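Robot bench inspection, Rostus site, packing room
Monthly check, May
Filled in by the day shift. Comments are meant to be read this time.

1. Emergency stop within reach of the operator's chair
Pass. There are 2 stops. The second is behind the bin trolley whenever the trolley is full, and it is full most of the afternoon.

2. Floor markings visible
Fail. Worn through at the walkway end. Reported in the last check, answered with "noted".

3. Arms halt when a hand enters the work area
Pass on test. Relska set the slow-down distance at 40 cm. People lean in closer than that to sort out a badly placed piece, the arms stop, and the lost time goes on the operator's sheet. I would like to know who decided that.

4. Fault log up to date
Partly. The Plaltent screen shows 1133 stops since it was fitted. It doesn't give a cause for any of them, so we keep a paper list beside it. The paper list is the useful one.

5. Operator trained and signed off
Pass for days. Nights have had the video only. A video is not training and I won't tick it as such.

6. Breaks
Not on the form, added by me. Before the arms came, two people shared the foam table and covered each other. Now one person minds both arms and waits for somebody to come over from Işık line. Management calls this lighter work. It is lighter on the shoulders, I'll give them that. It is also a whole shift of watching, with nobody to talk to.

7. Gripper fingers: wear, cracks, loose fixings
Pass. Look at the tips with the arms powered down, and check that they meet evenly when closed.

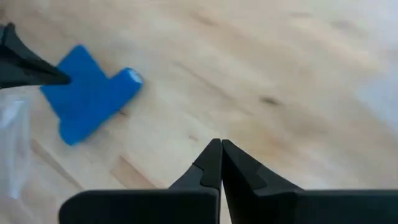 8. Work surface clear of packaging
Comment only. Bags and sheeting belong in the bin before the arms are started. The old table had a person who did this without thinking about it. The new one has a line in a procedure.

9. Noise
Pass. Quieter than the old press, no complaint.

10. Actions from last check closed
Fail. Of 10 actions, the ones that speed up the arms are done. The floor paint, the night training and the chair are still open.

Next check: June, before the 7 am start. Please leave the trolley where it normally stands so that item 1 gets a fair test.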